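Keeping a Small Workbench in Good Order
Posted 20 Jul 2025 by Lacey Lambert

When we moved to Tondcombe, the bench was the first thing I put in its place, before the bed and before the kitchen boxes. I repair lamps, chairs and small clocks on it, and in winter I also start my seedlings there. With so many different uses a bench becomes dirty very fast. I write down what I learned, and maybe some of it is useful for your bench too.

Clear the top every evening

I used to leave the tools lying until the next day. Then one night a bottle of wood oil fell over, and I found it in the morning under everything. Now I put all things back in the drawers before I switch off the light. It takes me three minutes, on a bad day a little more.

If a tool has no place, I give it a place the same evening. A shoe box with a label is enough for the beginning. Please write the label on the front side and not on the lid, or you will lift every lid in the pile to find one screw.
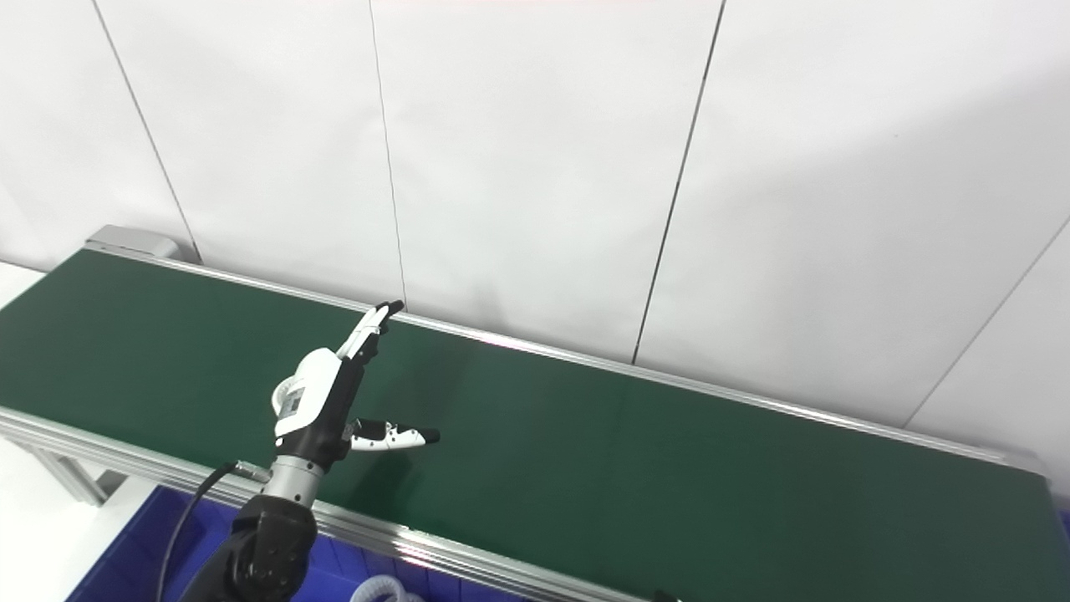
A matte green top with a metal rail along each long side.

Cleaning a matte surface

Matte surfaces show finger marks more than people expect. I use warm water with one drop of dish soap and a soft cloth, well squeezed. After this I go over it with a second cloth, dry. Scouring powder I never use, it makes shiny spots and they do not go away again.

For dried glue, lay a wet cloth on it for a quarter of an hour and then push with a plastic card. An old library card is very good for this. For pencil lines a white eraser works better than any spray. For paint I have no good advice, only to put newspaper before you start.

Grooves and corners

Dust likes to sit in grooves. A vacuum cleaner does not reach it well, but a dry toothbrush does. Brush always in one direction, toward the end, and hold a dustpan there. Sticky grooves I clean with a cotton swab and a bit of rubbing alcohol. Open the window when you do it.

Sandpaper

Keep it flat and dry. Mine lived in the cellar for one November and all the sheets were curled like old leaves. I now store it between two boards with a brick on top. Write the grit number big on the back with a marker, also on the small pieces you tear off. The 500 and the 2,000 feel almost the same when you are in a hurry, and I have spoiled one clock case in this way.

Small screws

My neighbor keeps his in jam jars, screwed by the lid under a shelf. I tried it and broke two jars, so I went back to flat tins. Line the tin with a piece of felt and the screws will not jump when you open it.

Light

One lamp from the left side if you are right-handed, and from the right side if you are left-handed. The shadow of your own hand is then behind the work. My Womari lamp has a long neck and I can turn it to the wall when I only want soft light.

Next time I will write about sharpening chisels, if my new stone arrives.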